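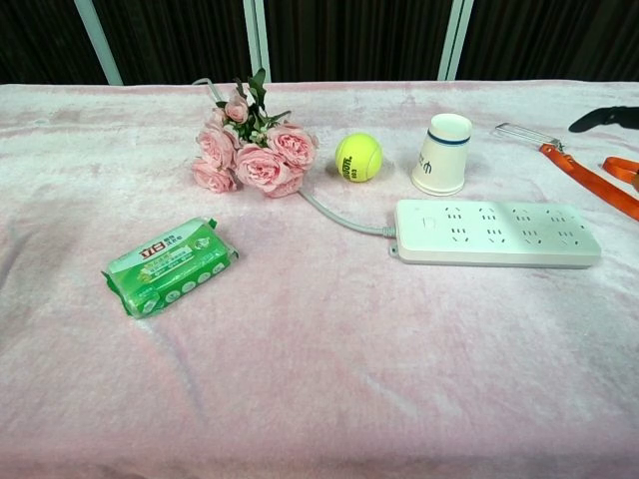 Pink roses, a tennis ball and a paper cup on the blanket table at the Ondine hall swap.

I went down to the Ondine hall swap in December meaning to drop off one bag and go home. Two hours later I was still there, holding somebody else's waffle iron and chatting with Archana Dwivedi about tablecloths!

Archana runs the tables, and this time she put a pale pink plush blanket on one of them (her own, off the guest bed) so the small stuff wouldn't roll onto the floor. It's so soft that people kept stopping just to pat it. The artificial roses got plenty of attention too – I heard two people ask if they needed water – and I had my eye on the white power strip, as I have one outlet behind my desk and far too many things to plug in.

The swap works the same as last year. You bring what you don't need, you take what you do, and no money changes hands except at the coffee counter. Kolbrún Bundgaard told me the coffee brought in 40 dollars before noon, all of it going toward new folding chairs. They want 1,000 dollars by spring, so please drink up.

Haoran Shao was checking electrical items at the side door. If you're bringing lamps, cords or power strips next time, take them to him first and he'll put a sticker on the ones that pass.

Doors open again in March at 9 a.m., with drop-off from 7 for anyone with big boxes. Books are especially welcome, and so are puzzles if all the pieces are there. Leftovers can be picked up from the hall until the end of the month. The waffle iron came home with me, by the way.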